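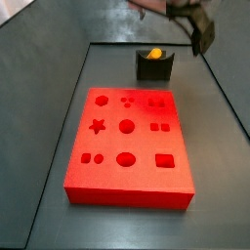
Red Foam Shape Boards Find a Home at the Rasdale Toy Library

Families who borrow from the toy library in Rasdale will have something new to carry home this May, and it is a good deal simpler than most of what already sits on the shelves. The library has taken in a set of shape-sorting boards cut from thick red foam, and the first of them are ready to go out on loan.

The boards come from Skolleck, a small workshop on the edge of town that has spent the past few years cutting foam inserts for tool cases and instrument boxes. Toys are a fresh venture for the firm, and one that began almost by accident, when Nobuhle Ntuli, who runs the toy library, stopped in to ask whether they had any offcuts her youngest borrowers might stack and knock over. She came away with a bag of scraps and, after a long chat over the cutting table, a promise that somebody would try drawing up a puzzle.

What they drew up is a chunky slab with its openings laid out three rows deep and three across. Some of the nine spots hold a single hole, and others hold two or three. There is a star with five points, a plain round hole right in the center, a wide oval, and a big square with its corners softened. One spot has three little circles tucked together in a triangle, and a couple of others have a pair of small squares sitting side by side. Another puts a small square next to a small circle, which has already proved to be the spot where children slow down and have a think.

"I love that one," Ntuli said, turning the board around on the counter so the corner in question faced her visitor. "They'll go sailing through the star, because the star is the one everybody wants to do first, and then they get to the little square and the little circle, and you can see them stop and look at what's in their hand. That's the part I could watch all afternoon."

Everything is the same red, holes and all, and that was a choice the workshop and the library talked over at some length. Many sorting toys match a blue piece to a blue opening, and a child can finish the whole thing by color without ever giving much thought to the shapes. With a single color across the board, there is only the outline to go by. Ntuli says a few parents were doubtful when they first saw it, and one grandfather told her flatly that it looked like something out of a toolbox (she took it as a compliment and passed it along to Skolleck, where it was received in the same spirit).

Loose blocks can be played with alongside the board too, and Ntuli likes to set a couple of them out on the table to see what happens before any sorting begins.

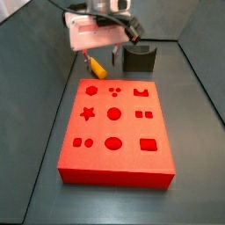
A yellow cylinder is bound to end up on its side sooner or later, and a child who discovers that it rolls may not come back to the board for quite a while, which is perfectly all right with her. The black block with the curved scoop in its top is another one that gets pressed into service for other things. She has heard it called a bridge, a saddle and a bed for a very small bear, and she has no plans to correct anyone.

Getting the holes right took more patience than anybody at the workshop had bargained for. The foam has a bit of give, so an opening that looks generous on a drawing can grip a block tightly once it is cut, and a small hand will give up on a tight one very quickly. Skolleck made 4 trial boards before settling on the present one. The first had its holes so snug that Ntuli herself had to lean on the blocks to seat them, and the second let them drop straight through to the table with hardly any push at all. The two that followed were nearer the mark, and the differences between them came down to a little trimming along the edges.

The money for the project came to $800, most of it raised at the library's spring bake sale and the rest put in by Nkuna, the hardware store on the main street, whose owners have been borrowing jigsaw puzzles for their own children for years.

Boards may be kept for 2 weeks at a time, the same as everything else in the collection, and can be renewed if no other family is waiting. Ntuli asks that borrowers wipe the foam with a damp cloth and leave it to dry flat before bringing it back, and that they please check under the couch for missing blocks. A board will also be left out on the low table by the window during opening hours, for anyone who would like to try it first.

The neighboring library at Hirnine has asked to borrow one over the summer, and Ntuli expects to drive it over herself once the first round of loans has come back in.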